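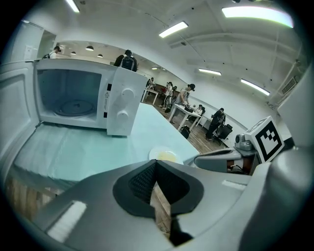 The microwave station at the Praltasine open day, with the plate that has to go in it.

I have been opening microwave doors for most of my life and had never been told I was doing it too fast. It took a visit to Praltasine, second floor, Delldale, to hear it from a professional.

The company runs an open day every June, and this year's slipped to 19 July 2022 on account of the elevator. You sign a form, you get a sticker with your first name on it, and you go up the stairs with everybody else. I'd pictured a glass wall with a machine behind it and a rope to stand at. They handed me a gripper before I had found somewhere to put my coffee.

The idea is simple enough that I repeated it to my wife that evening without notes. You hold the gripper in your hand and do a chore with it. The camera on it records what your hand saw and where it went, and the square black-and-white markers help the software work out which part is where. Do the chore enough times, in enough slightly different ways, and the recordings go to train an arm that has never met you. No arm was doing chores the day I went. The people were doing all of it.

Dalia Mockus, who runs the recording floor, gave our group the short course. Her rules: move as if the plate were somebody else's. Don't let your free hand help. If you drop something, keep going and pick it up, and let the people at the desks decide whether it's useful. She likes a fumble, within reason. A collection made up entirely of perfect plates teaches the arm nothing about the other kind.

My chore was the microwave. A good take, from closed door to closed door, runs 24 seconds. My first ran 48, and I was proud of it until I learned that the plate had gone in at an angle and stayed there. On the second I shut the door on my own gripper. Dalia asked for a third "at the speed of a person who isn't being watched," a thing I found hard to do with nine strangers in a half circle behind me.

The regulars make it look like nothing. They work shifts of 30 minutes and then have to stop, because hands get lazy before their owners notice. One man told me he'd done 200 takes of a single drawer in a week and now opens his own kitchen drawers the same way, level and slow, with a little pause at the end. His family has asked him to quit it.
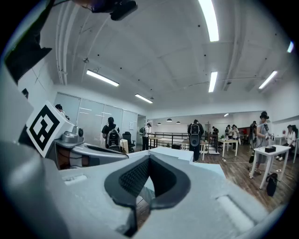 The main floor, seen over the top of a gripper. Backpacks were popular.

After the microwave we were free to wander. The tables are spread out so that people don't bump into one another, and it is a quieter place than I expected, with a lot of shuffling on the floorboards. Watch the cables. I didn't, twice.

Upstairs from there is a room where they try the other method, remote control, with an operator in a chair steering an arm called Arkari by means of two handles. It was closed to us that day. Šimkus, the café across the street, was open and does a decent poppy seed roll, so I asked my remaining questions there. Dalia's view is that remote control gives cleaner recordings and the hand-held way gives many more of them, and that she'd take the many. The operators upstairs apparently hold the opposite opinion and bring it up at lunch.

Practical notes for next year: it's free, but you have to book. Wear flat shoes and leave your watch at home, as it catches on the grip. There is a bathroom on the first floor only. Allow two hours if you want a turn at more than one station, and ask for the plate early, before the line forms. My best time in the end was 30 seconds, door closed, plate level. They said they might keep that one.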